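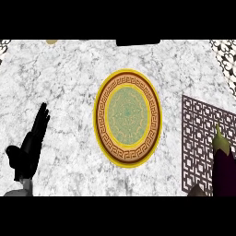
Kundendienst | Feature

Bitte bleiben Sie dran, wir tun es auch

An einem Montag um Viertel nach neun sitzt Heather Mudgway in der Beschwerdeabteilung des Versandhändlers Mollel und liest eine E-Mail, die mit den Worten »Zum nunmehr vierten Mal« beginnt. Solche Mails mag sie. »Die Leute geben sich Mühe«, sagt sie. »Beim ersten Mal schreiben sie noch ohne Komma.«

Mollel verschickt Haushaltswaren, und weil Haushaltswaren zerbrechen, verschickt Mollel auch Entschuldigungen. Bis vor zwei Jahren bestanden sie aus Textbausteinen. 200 davon lagen in einer Datei, sortiert nach einem System, das mit dem Kollegen, der es erdacht hatte, in Rente gegangen ist. Baustein 40 bedauerte »die entstandenen Unannehmlichkeiten« und passte auf alles, vom fehlenden Deckel bis zum Lieferwagen im Blumenbeet. Entsprechend beliebt war er.

Dann kam Sakda Somboon, Leiter Kundenkommunikation, und löschte die Datei. Er hatte sie vorher ausgedruckt, falls die Sache schiefgehen sollte, und der Ausdruck liegt bis heute in seiner Schublade. Seitdem schreiben die Mitarbeiter selbst. In den ersten Wochen, erzählt Somboon, hätten die meisten den Baustein 40 aus dem Gedächtnis getippt, samt dem Tippfehler im zweiten Satz.

Was es heißt, sich im Namen einer Firma zu entschuldigen, üben sie inzwischen in einem Seminarraum mit schlechtem Kaffee. Thenmozhi Reddy, die das Training leitet, verbietet am Vormittag das Wort »leider« und erlaubt es nach dem Mittagessen wieder, einmal pro Brief. Am längsten wird über »Ihr Anliegen« gestritten. Ein Kunde habe kein Anliegen, findet Reddy, er habe eine kaputte Lampe. Ein Teilnehmer wendet ein, die Rechtsabteilung bevorzuge das Anliegen. Reddy seufzt und schreibt »Rechtsabteilung« an die Tafel, unter die Überschrift »Später«.

Die Kundschaft reagiert uneinheitlich. Anwara Roy, die seit 20 Jahren bei Mollel bestellt und fast ebenso lange reklamiert, bekam im Januar einen handunterschriebenen Brief, in dem eine Sachbearbeiterin zugab, die falsche Adresse abgetippt zu haben. Roy war so irritiert, dass sie anrief und fragte, ob es sich um Betrug handle. Am Telefon wartete sie dann die üblichen zwei Musikstücke lang. »Das war wieder ganz die alte Firma«, sagt sie, und es klingt erleichtert.

Die Musik ist geblieben. Somboon wollte auch sie abschaffen, doch der Vertrag mit dem Anbieter Onilport läuft noch, und dessen Kündigung muss schriftlich erfolgen. Er hat den Brief schon zweimal verschickt. Zurück kam beide Male die Auskunft, man bedaure die entstandenen Unannehmlichkeiten und werde sich seines Anliegens in Kürze annehmen.

Mudgway hat ihm angeboten, die dritte Fassung zu schreiben. Sie weiß auch schon, wie sie anfängt.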